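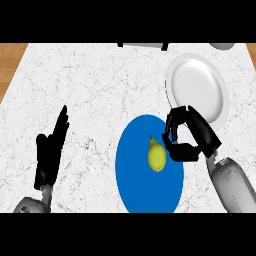 ## News from the tray line

Several of you have stopped us in the corridor since June to ask what is going on with the tray line at Skaltville, and whether it is true that the robots are coming, so it seemed only fair to give the subject a proper piece in the newsletter instead of another two lines under the parking notices. Get yourself a coffee, this one runs on a bit.

For anyone who joined us lately, the tray line is where Emley puts together the cold lunches that go out to schools and care homes. There are 34 of us on it over the two shifts, and on a full day every one of those trays gets its piece of fruit placed by hand. It is the job people ask to be moved off first. Your shoulders know why! The fruit station is at the far end, you reach across, you turn, you set down, and by the end of a shift you have done it more times than you would care to think about.

The plan we agreed on in June is that two-armed robots from Alletti will take over the fruit station and, if that goes well, the side dish station after it. Everything else stays with people: the hot kitchen, the special diets, the checking, the packing, the loading. We held out for the special diets in particular. A tray for someone who can't swallow easily needs a person who knows what they are looking at, and we were glad to find no argument about that from anyone.

Right now the work is all going on in simulation, on computers in the little office above the dry store. The arms and hands are drawn there along with a tabletop, a plate and a single piece of fruit, and the software practices picking up and putting down before any of it goes near a real lunch. Those of us who went up for the open afternoon were surprised by how plain it all is. We had pictured our own line, with the belt and the racks and the noise, and what you get is a marble top with a plain blue mat on it, and a pair of shiny black hands with fingers much like ours. One of our group said the marble was a good deal fancier than anything in the canteen, and she has a point.

What struck me most was how much of the talk was about things we do without thinking. How hard do you hold a soft pear? What do you do with your other hand while the first one is busy? Which way do you come at a piece of fruit when there is a plate close by? The software people asked us all of this, and wrote down the answers, and then asked again a different way. Five colleagues from the line have been going up there for two hours a week, on paid time, and I would say they have come back a little prouder of the job than they went. It is a nice thing to be asked how you do something you have done for years.

Now for the part you want to know. No one on the tray line loses a position over this, and that is in writing, in the agreement signed with the staff side, with copies on the board by the time clock. There are 21 places on the Khaemba course, which teaches you to set up the stations, clear a stoppage and do the daily checks, and those places go to tray line people before anyone else. The course takes nine weeks, one day each week, and you are paid your usual rate. Passing it moves you up a grade. If you would sooner stay exactly where you are, you may, and no one will be pestering you about it.

There are worries left, and I don't want to skip over them. The early shift has asked what happens to the chat and the company when two stations go quiet, and I don't have a good answer yet - it matters to me too. The late shift wants to know who is called when a station stops at nine in the evening with the trucks waiting. That question has gone to Alletti and we are still waiting for the reply. I will print it when it comes, whatever it says.

Course forms are in the tray outside the shift office and should be back there by 2022-10-20. Please write clearly, and put down your shift as well as your name - last time we had four forms that could have been anyone's. The office above the dry store will be open again over both lunch breaks that day, so do go up and have a look, and bring your awkward questions with you.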